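Matubbar cell, shop bench – left gripper
March 12, 2026, K. Softić

Checked the fingers over the gray tray before touching any settings.
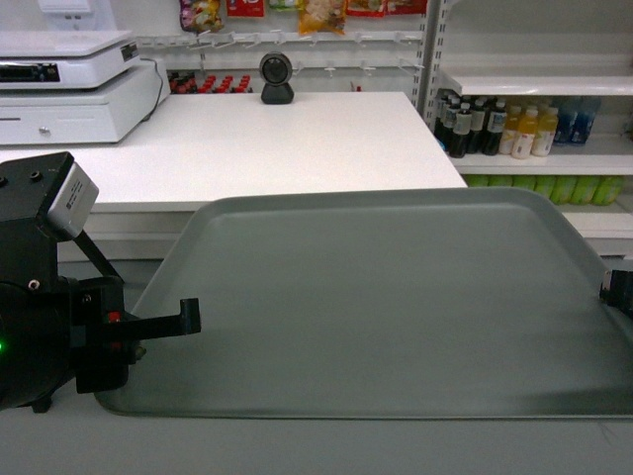 Finger and bracket
Left finger was closing late again. Took it off, cleaned the seat and found one bracket bolt a quarter turn loose. Threadlocked it and refitted the finger. The upturned tip stays as it is, Haris wants it for getting under the tray rim.

Cycles
Ran 300 open/close with no load, then 88 tray lifts. Three lifts went in crooked, all before I re-zeroed the left side. None after.

To do
– Look at the bolt again after about 600 cycles
– Order spare fingers from Grotetix, we are down to one
– Biljana to copy the new zero into the Vovden backup
– Same check on the right side in April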